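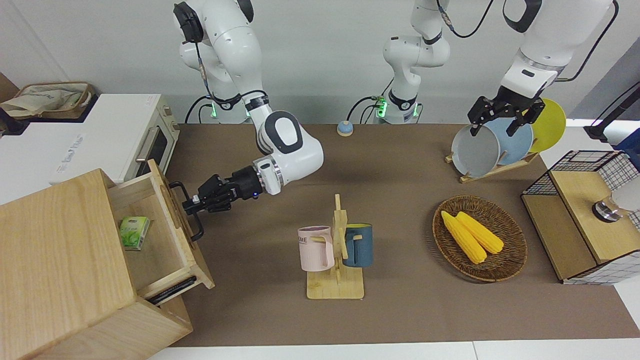 Feltton, March

Zamorine is a two-armed tabletop robot kit made for kitchen chores, sold by a small outfit called Flokarari, and I've been keeping this entry on it for the household robots wiki because I use the thing most days and somebody has to. The arms are white with black joints, each one stands on a base with a ring that glows green, and each ends in a black two-finger gripper. You bolt them near the back of the table so the front stays free for your stuff.

The two arms can work on separate jobs, which is the main selling point and (I think) a fair one. One can be over at a drawer with its fingers beside the handle while the other is at the plate rack with its fingers around the rim of a plate. Drawers with a curved handle that sticks out are the ones I'd go for. Flat knobs are a pain, and I've given up on recessed pulls completely!

The software is called Phí. You teach it a chore by guiding the arms through it, and Flokarari suggests 20 run-throughs before you let it try alone. I'd say do more for plates. My own plate routine took 100, and I was still hovering nearby with a towel. The manual runs to 411 pages, and the section you want first is the one on cables, because they loop down the outside of the arms and you need to leave them some slack.

Price is 1,323 dollars for the pair, with Phí included for the first year. The table mat is extra. Get one anyway, a plain brown one is fine, it stops mugs and baskets from sliding when something gets nudged.

As for what it's good at: upright plates in a wooden rack, mugs on a mug tree, small boxes of juice in a drawer, corn cobs in a basket. It's slower than me at every one of those. Thin bowls and anything greasy are still hit and miss, and the grippers need wiping down way more often than the manual lets on.

Flokarari also offers a setup visit in Feltton and the towns nearby. I skipped it and did my own mounting one evening, finished by 9 p.m., then redid the left base the next morning after I noticed it was crooked.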